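Print this page | E-mail this to a colleague

Trestidix news: how our examples are collected

14 October 2018

By Rania Salem

Many readers have asked us, after the last newsletter, what we do all day in the small room behind the workshop. The short answer is that we move things on a table. The longer answer takes a little more place, and the editor has kindly given it to me.

Trestidix is a system which learns to handle household objects from examples. We do not write for it a rule for each cup or each spoon. A person guides the arm through a task, the computer keeps the pictures and the movements, and later the system is trained on all of it together. One such recording we call an episode. Our goal for the first period is 2000 episodes, and on the day I write this we have 300 which passed the check. We recorded more than that, but the others were taken out, and I will come to the reasons.

The work is done by two people at a time. Abdelilah Erraji guides the arm most often, as he has the calmest hand of our group. The second person prepares the table, reads the task aloud from the sheet and writes down the result. After each block they change places, if they wish. We tried in the beginning to work alone, and the notes became very poor. One person forgot to write whether the object had slipped, and after lunch it was not possible to remember.

Each task is one short sentence. "Put the fork on the tray." "Take the spoon from the tray and lay it in the middle." We keep the words simple and we do not change them during a block. The positions of the objects must change, however. In the first week we placed everything very tidily, always in the same spots, and when Guditard trained a trial model with these episodes it had learned the spots and not the objects. We moved the tray by the width of a hand and the gripper closed on nothing. This was a useful lesson, although it cost us some days.

Since then we have a list of table layouts, 123 of them at present, and the sheet tells which one is next. Some layouts have only the objects of the task. Others have things which play no part in it, such as flowers and small plants, and the system must learn to leave them in peace. Cutlery is the most difficult family until now. It is thin, it lies flat, and the shiny pieces look different with each small turn of the wrist. Harkus had advised us to begin with matt objects only. We discussed this for a long time and decided to mix from the start, for in a real kitchen the spoons are shiny.

About the check. Each episode is watched again by somebody who was not in the room. He or she refuses it if the arm stops for a long moment without reason, if the task was not finished, or if a hand of the operator comes into view. Small mistakes which are corrected are allowed to stay. If the gripper misses a handle and tries again, we want to keep this, and we mark it with its own code. Shehata, who prepares the storage for us, asked that the code is written always in the same column, so please, dear colleagues, do not put it in the remarks.

A good block gives up to 2 usable episodes for each layout. When it gives less, it is mostly that we are tired. We now stop after the second block of the morning and do the written work in the afternoon.

What comes next: until December we stay with the table and the tray. After this we would like to add drawers, but the handles for them are not chosen yet, and I prefer not to promise. We also look for people who would like to learn guiding the arm. No experience is needed, and left-handed persons are very welcome, as all our present operators are right-handed and we suspect that this can be noticed in the data. The training takes one morning. You can write to me or speak to Abdelilah in the workshop.

The task sheets are in the shared folder, in the version with the green cover. Kindly throw away the older ones.

Print this page | E-mail this to a colleague 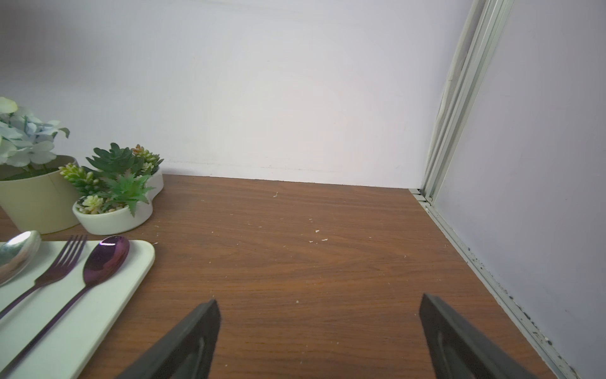

The table from the wrist camera, with the tray and cutlery at the left and the plants behind.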